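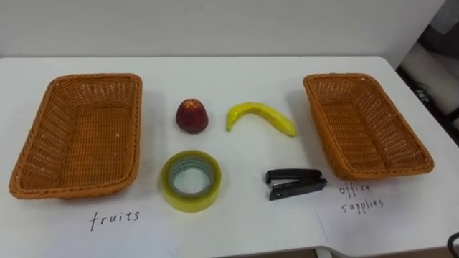
Sorting the Stall: What a Market Garden Learns at the Table
Speaker notes, Monday session, 43 minutes with questions

Slide 1. Say hello, wait for the back row to sit down. Ask who grows food to sell. Ask who has ever argued over whether a tomato goes with the fruits. (Hands up for this one, it always gets the room going!)

Slide 2. Start with Wodholm. Two fields, one leaky shed, and a stall at Rolcombe market that opened at 7 a.m. whether we were ready or not. First season we sold 1376 bags. Second season, 2774. Same land, same seed order. Pause here and let them guess what changed.

Slide 3. Signs! We moved the signs. Shoppers read a stall from left to right and they read it fast, so the first word they meet has to be one they know. Short words, lowercase, dark pen on white. Magdy wanted Latin names on the squash. Tell the squash story if there's time, skip it if we're past ten minutes.

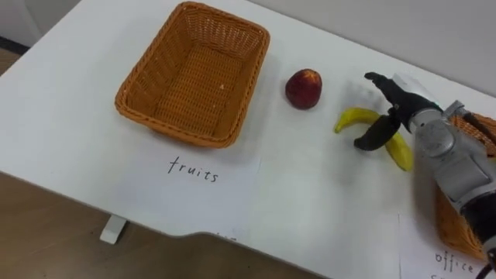
Ratree Suwannarat
Grower and stall lead, Wodholm

Slide 4. How people pick. I love this part, so don't rush it. Most shoppers stop, look, look away, then reach. If the price is hidden they don't reach. Hatem Mahrous stood by our stall all one December with a notebook and a flask, and his notes are still the best thing we own. Read out the one about the man and the leeks.

Slide 5. Baskets or crates? Baskets look friendlier and crates stack better. We use baskets out front and crates behind. Tilt the front ones toward the shopper if you can – a folded towel under the back edge is plenty. Don't fill them to the top, things roll.

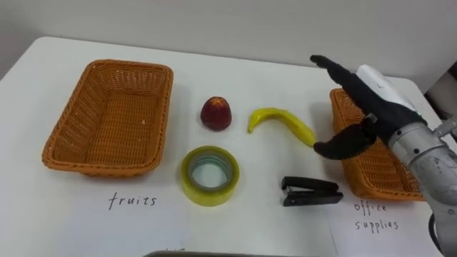

And refill little and often, even when the line is long. A half-full basket sells, but one with three sad pears left in it just sits there. Said Zerouali refills from the back so the older fruit stays near the hand. Ask him to stand up and wave.

Slide 6. Money. Almost 800 went on the new awning and it paid for itself by fall. Show the receipts slide only if someone asks.

Slide 7. What we'd do over. Fewer kinds of lettuce. A second cash box. Beans on the shady side.

Questions. Repeat each one into the mic. If the Zomthorpe growers ask about parking, send them to Ayman at the coffee table. Sign-up sheet for the spring stall visit is by the door.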